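Home | News | Accessories | Business | Features | Subscribe

FEATURES / LEATHER GOODS

FURKBRIDGE — Spanos will move the last of its handbag assembly under one roof in May, closing a restructuring that has taken the leather goods maker out of wholesale almost entirely and changed who decides what it makes.

Evdokia Karras, who became chief executive after running the company's supply operations, described the change as a matter of lead times. A Spanos bag used to pass through four workshops between cutting and final inspection. Each held its own stock of hides, linings and fittings, and each worked to its own calendar. A buyer's reorder placed early in the season could reach the shop floor after the markdowns had begun.

"We were making the right bag and delivering it in the wrong month," Karras said.
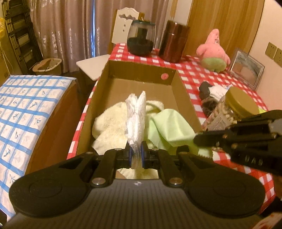 A cream towel and a pale green cloth in an open cardboard box.

Under the new arrangement, cutting, edge finishing and assembly share one building at Furkbridge, with hardware bought in. The range has been reduced to 31 styles. Most use the same lining, thread weights and zip gauges, so that a line can be switched from one shape to another without resetting the machines. Edge paint is still applied by hand, in three coats, with sanding between them.

The main test is the Trula, a soft shoulder bag with a single gusset and a turned top edge. It was designed by Magdalini Athanasiadis, the creative director, as a replacement for the structured styles that carried the brand through its department store years. The body is cut from unlined calf and has no internal board. Weight falls accordingly, but the leather must be more even in thickness, and the rejection rate on hides is higher.

Athanasiadis said the shape was settled before the price was. "The strap took longest. It has to hold the bag open slightly when it is set down, and a softer strap would not do it."
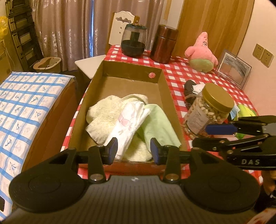

White and green fabric at a shallow box on a red-and-white checked tablecloth.

Distribution has been handled by Vumorgate since the wholesale accounts were wound down. The agency places Spanos in its own multi-brand shops on a concession basis, with the maker keeping ownership of the stock until sale. Karras said this left the company exposed to unsold goods but gave it daily figures by style and colour, which wholesale never did.

Nearly four in ten bags now go to customers who have bought from the brand before. Repairs are accepted on all current styles and on older ones where hardware can still be matched. Athanasiadis is working on a smaller Trula and a flat document case, both to be cut from the existing leather order.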